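Print this thread | E-mail this thread

Mirnby Boards > Home Robots > Methods and Papers

Thread: Folding in rooms the policy has never seen (Gisterholm results)

ayaaba_fan
Posted 13th September

OK, I've been sitting on this all through August and I'm finally allowed to talk about it! Our group has been working on shirt folding with two arms, and the question we cared about was whether you get more out of many demonstrations in one room or a few demonstrations in many rooms. Same total either way. We call the second recipe Gisterholm, after a street, don't ask.

Short version: many rooms wins, and by more than I would have bet. We ran both policies on the same shirts in a bedroom neither had seen. Out of 46 attempts each, the one-room policy finished 19 folds and Gisterholm finished 32. A fold counts if both sleeves are in and the hem is within a hand's width of the collar. No second tries. 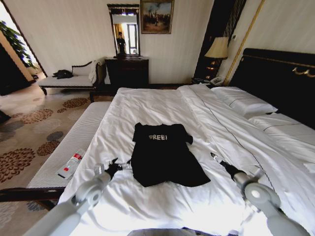

What surprised me most was where the one-room policy fell down. I expected it to be the grasp, and the grasp was mostly fine. It was the approach. With a white duvet under the shirt it would come in too high or too low, close on air, and then carry on as if it had the sleeve. The training room had a gray table. The many-rooms policy had seen beds, sofas, rugs and one ironing board, and it seems to have picked up that the surface can be soft and can be any height. I love this result. It's such a cheap thing to change!

Happy to answer anything I can.

tull_and_thread
Nice numbers, but I'm going to be the grump. One bedroom is one bedroom. You could have picked a room that happens to look like something in the Gisterholm set. How similar was the closest training room?

ayaaba_fan
Fair question. There were 7 training rooms and two of them had beds. Neither bed had white covers, one was a dark blue quilt and the other was stripes. So "bed" was in there, "white bed" wasn't. I agree that more test rooms would make it a lot stronger and that's what we want to do next.

pocketlint
Did you look at the wrist cameras separately? In our hands (ha) the head camera carries the long reach and the wrist view does nearly all the work in the last little bit. If the policy was closing on air I'd want to know which view it was listening to.

ayaaba_fan
YES, and this is the part I most wanted to get into. We blanked one camera at a time in a second set of runs. Lose the head view and both policies wander. Lose a wrist view and the many-rooms one gets noticeably worse, but the one-room one hardly changes, so my reading is that it never learned to use the wrist view at all. Why would it? When the table never moves you can get away with one viewpoint.

And the wrist view in a real room is a wild thing to learn from. The wrist rolls, the walls swing over, and you get a mirror with the other half of the room in it.

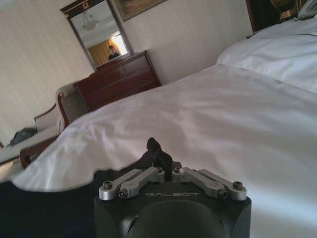 View from the wrist, with the bed to the right and the dresser mirror behind.

pocketlint
Oh, that is a lovely tilt. I'd never thought about mirrors. Did you mask them?

ayaaba_fan
No masking anywhere. We talked about it and decided that a home policy has to live with mirrors.

tull_and_thread
I don't buy the "never learned to use the wrist view" reading yet. Blanking a camera is a weird input that neither policy saw in training. It could be that one is simply less bothered by a black picture. Swap in a wrist recording from a different run and see if it still holds.

Anqi Zheng
Seconding the swap test. We did that on our drawer project, Zalora, and the blanking result and the swap result disagreed for one of three policies. It's an afternoon of work and it will save you an argument with a reviewer. Otherwise I think the main comparison is good, and holding the total fixed is the right call. Too many papers add rooms and demonstrations at the same time.

ayaaba_fan
Adding the swap test to the list. tull, you may well be right, and I'd rather hear it from you than from a reviewer. I'll post whatever we get.

Print | E-mail

Reader comments (3)

marnie_k: Does it do fitted sheets? I would pay for fitted sheets.

ohm_on_the_range: Would like to see the failures sorted by shirt as well as by policy. Dark shirt on a white bed is about the kindest contrast there is. Try white on white.

ayaaba_fan: White on white is already in the laundry pile for the next round. Fitted sheets, no, we are not that brave.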